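The quiet end of the laundry

Pemholm smells of hot cotton from the car park onwards. I'd been warned about the noise and the heat, but it was the smell that followed me home and stayed in my coat until the weekend.

The firm washes workwear. Polo shirts, tunics, tabards, kitchen towels by the sackful, all collected from care homes and cafés and garden centres up and down the coast, then washed, dried, folded, bagged and driven back again. I went because a cousin of mine used to do the folding there as a summer job and swore she'd never iron another thing as long as she lived (she hasn't). When I heard they were teaching a robot arm to do what she did, I had to go and have a nosy.

I'd pictured a great gleaming hall. What I got was a side room past the vending machines, with a table, an arm, a lot of cable and two people from the folding line drinking squash. The system is called Lui, and it comes from a small company called Naltutel. Everyone says it "Louie", as if it were somebody's uncle.

Now, I'd assumed that folding would be the easy bit. You and I can do it in front of the telly! But cloth is a nightmare for a machine. A box stays a box when you pick it up. A bit of green jersey goes into pleats the second you touch it, and every time it's a different set of pleats, and the gripper has to find something worth getting hold of in the middle of all that.
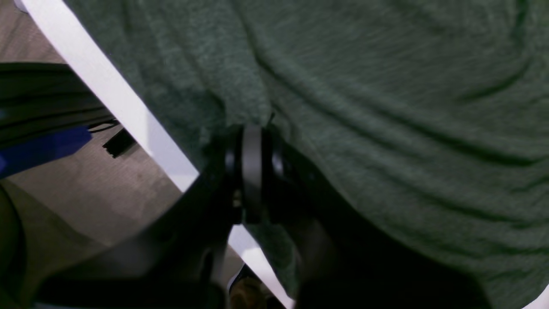
The folders could have told them this on day one, and in the end that's more or less what happened. Naltutel's first version had been trained at their own office in Flandton, on brand-new tea towels, and when it met Pemholm's washing it hadn't a clue. Old polyester that clings. Hems that have gone wavy after years of hot washes. So the company asked for someone who folded for a living, and three of the line staff put their names down. They now spend two mornings a week each in the side room, on a slightly better hourly rate, and the rest of the time back on the line.

I sat with one of them for most of a morning. She's been folding for 13 years and her hands are astonishing to watch -- she gets through a pile while talking to you about her daughter's driving test and never once looks down. She told me the strangest part of the new job was being asked to explain herself. Why that corner? Why did you shake it twice? She had no idea. She'd never thought of it as knowing anything. She'd go home and stand in her bedroom folding pyjamas in slow motion, trying to catch herself at it.

The people on the line had been told about the project in February, at a meeting in the canteen, and I gather it didn't go down well. There are 46 folders across the shifts. The management line was that nobody would lose their job, which everyone had heard before at other places, usually a few months before losing their job. One man told me he'd started looking at bus driving that same evening. He's still there, and he's still got the bus forms in a drawer.

What they did get, after a fair bit of arguing, was a written promise that the arm would be put on the sorted stuff only, the flat and boring pieces, and that nobody's hours would be cut to make room for it. The promise is up for review next year. I read it, pinned up by the clocking-in machine. It's short and quite plainly worded, and somebody has underlined "hours" in biro.

A good folder at Pemholm does 270 pieces in an hour. I asked how Lui compares and got a polite cough from the Naltutel engineer and a hoot from behind the squash. It's slow. It takes hold of the cloth, seems to think about it, and has another go. I found myself leaning forward in my chair like a parent at sports day.
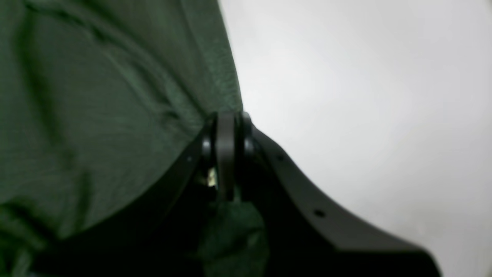 Where the change is already showing is in people's shoulders. Folding is murder on them, and wrists too, and almost everyone I spoke to had a story about a frozen joint or a strapped-up thumb. The mornings in the side room give three people a rest from that, and the others would like a turn. There's now a bit of a row about who gets the next slots. Some of the younger ones reckon they're better with the kit, and some of the older ones reckon that's exactly the sort of thing the younger ones would say.

The man with the bus forms isn't impressed by any of it. He thinks that once the arm gets quick, the promise by the clocking-in machine will go in the bin, and he said so in front of his supervisor, who didn't argue. I liked them both for that. The supervisor told me later that she started out as a folder herself, that she can't see more than a year ahead, and that she'd rather say so than make something up.

I went back for a second visit on 28th October, mainly to check a few facts and partly (all right, mostly) to see how Lui was getting on. The squash had been replaced by a kettle. My folder had changed her mind about one thing: she'd started showing the new starters on the line how to do it in words as well as with her hands, all the stuff about corners and shaking that she'd had to dig out of her own head for the machine. They're picking it up much faster, she said, and she's asked for the training rate for that as well. She was still waiting to hear.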